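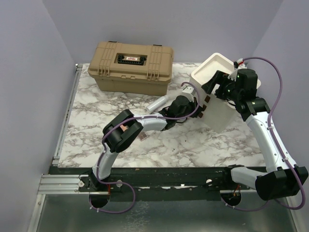
*The right arm with the square container, mid-job. Toolbox at the back, cable loops hanging off the front.*

# Build the boring part yourself

Nov 14, 2021

I get asked about the arms. People come into the shop, see two robot arms bolted to a rail, and want to know how strong they are, how fast they go, whether they could pour a beer. Fair enough! I asked the same stuff before I got into this. But if you're thinking of putting together a two-arm cell at home or in a shared shop, I'd like to talk you into spending your best weekends on everything else. The table, the walls, the rail, and (please, please) the cables.

Let me back up. I rent bench space at Vullier, a shared workshop on the ground floor of an old printing place, and the cell lives there because my apartment is the size of a minivan. I call the project Bandora. The plan was simple: two small arms, side by side, that can pick up ordinary stuff and put it somewhere else. A box, a tube, a square tub. I gave myself the month of October to get it running, and I figured I'd spend most of that on software, since software is what I do all day and what I'm comfortable being bad at.

Well. Software got the last week. The rest of October went to a tabletop and some purple cable.

I know how that sounds. There's a whole corner of the hobby that treats the enclosure and the wiring as chores you rush through on the way to the fun, and I was a paid-up member. My first version of this thing was called Belmonte and it was two arms clamped to a kitchen table with the cables draped over the back of a chair. It moved! I was so proud. Then one arm swung wide, hooked its own cable, and dragged the other arm's base a couple of inches sideways, and every position I'd taught it was garbage. I retaught them all. It happened again the next evening. I retaught them again, like a fool, and then I went and got a piece of aluminum extrusion.

So now both arms sit on one front rail, and if the rail moves, they move together. That one change did more for me than any code I wrote all year. I can teach the left arm something on one visit, come back a week later, and it's still right.

The cables are where I lost my patience and then, slowly, found it. An arm's cable needs slack, and slack wants to be exactly where the arm is going. Too tight and the joint tugs on the connector at the end of its reach. Too loose and you've made a snare. I've settled on big lazy arcs up over the wrists, small white zip ties along the links, and a long loop below the rail before anything goes through the holes. The loops look goofy. A guy at the next bench told me it looked like the robot was wearing headphones. I don't care, they stay. I went through 38 zip ties getting there (I know the number because it was a new bag and I had to go buy another one), and most of those got snipped off and swept up when the arm reached somewhere I hadn't thought about.

My advice on this is to move the arm by hand, power off, to every awful corner it can physically get to, before you tighten a single tie. Do the stupid poses too. It'll find them on its own later.

Then there's the walls. Pale lavender, all the way around the sides and back, and yes, I've heard every joke about a nursery. I put them up so that things on the table would stand out against something plain, and so people walking past in loud jackets would stop being part of my robot's problem. The color was picked off a clearance shelf. I've come to love it, which I did not expect.

I'm less sure about the tabletop. It's a white laminate panel with a marble print, gray and brown veins wandering all over it, and I chose it because it was flat, wipeable and the right size. A friend who knows a lot more about vision than I do winced when he saw it. Plain white would've been the sensible pick, and if you're copying me, get plain white. On the other hand, real counters have patterns on them, and I'd sort of like my arms to cope with a real counter someday. I go back and forth. Ask me again in spring.

What I want to argue against is the idea that this stuff is only prep. You'll see builds online with gorgeous grippers and a clever demo, and the write-up gives the frame two sentences. Furico, the little online parts shop where I get my brackets, has a page of customer builds, and I've spent more evenings scrolling it than I'd like to admit. The ones I keep going back to are the ugly ones with a good rail and a cable that's clearly been rerouted seven times. Those people are on their second and third year with the same machine.

I also think a shared shop makes you better at it. At home I'd step over a dangling loop forever. At Vullier somebody's going to lean on the thing with a coffee in their hand, so it has to survive a stranger. Mine mostly does now. I still need to clean up the tape along the front rail, and there are some red and orange wires poking out by the cable holes that I keep promising to tuck away.

Next up is getting both arms to work on the same object without bumping elbows. I've blocked out three evenings for it, so figure on a month.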